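Clutter scene for pick and place, sim keeps choking

Posted in: Home builds / Arms

dillholm_dan
2025-03-09
ok so Millville shop build, sim side. Franka at a kitchen counter, junk all over it. Want it to grab the spatula. Planner fails on 532 of 1320 runs. Always the same spot - the red gauntlet thing is sitting on the spatula. Help

etitz
collision mesh on the gauntlet? bet its one convex hull. All those finger gaps get filled in

dillholm_dan
yeah convex. Didnt think it mattered

etitz
matters a lot. Decompose it. Mine went from hopeless to fine

C_Langlois
Disagree. Mesh is a side issue. You have a target under another object, so move the top one first. Two stage pick. No hull fixes that.
- Colette Langlois

etitz
blade is sticking out tho?? grab that end and drag

C_Langlois
Drag a flat blade off stone with parallel fingers, good luck. And the glove comes along with it.

kneecap77
why is there a watermelon. will those fingers even open that wide

dillholm_dan
they wont, its only an obstacle. Apple, plate and cups are teh real targets after the spatula

kneecap77
then shrink it or scoot it back, its blocking half your view

dillholm_dan
no, want it crowded. Trying etitz's hull split tonight, then two stage if that flops. Current layout: 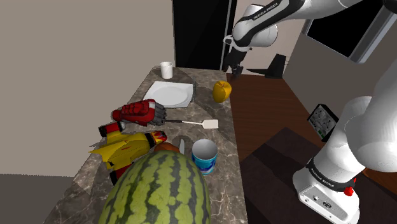

Counter layout, Franka in sim, gripper over the far end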